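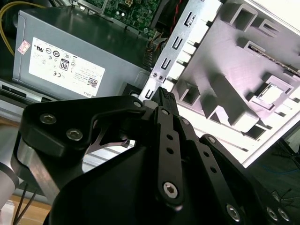

*Gripper at the expansion-slot bracket of an open computer case with a Dell power supply.*

## Equipment purchasing: frequently asked questions

**Who may apply?**
Any Worken site that dismantles or repairs computers. Applications are made by the site manager and sent to Imre Mészáros in Procurement.

**What does the standard budget cover?**
The arm, the gripper, mounting and two days of training. Spare fingertips are charged to the site -- please allow 2,000 euros a year for these and other wearing parts.

**Can we keep our existing benches?**
In most cases, yes. The bench must carry 40 kg without movement and leave clear access on three sides.

**How long does delivery take?**
Allow 11 weeks from the signed order. Godent supplies the arms and Stenine the grippers, and the two consignments may arrive separately.

**Must we list the computer models we handle?**
Yes. Case layouts differ, and the list is used to choose fingertips and to plan the trial period. Sites with more than 22 models should attach a separate sheet.

**May installation be postponed?**
Once, at no charge. Sites wishing to avoid Ramadan or local holidays should say so on the form.

**When is the next round?**
Applications close in April. Late forms are held over to the following year.

Last revised 5 July 2026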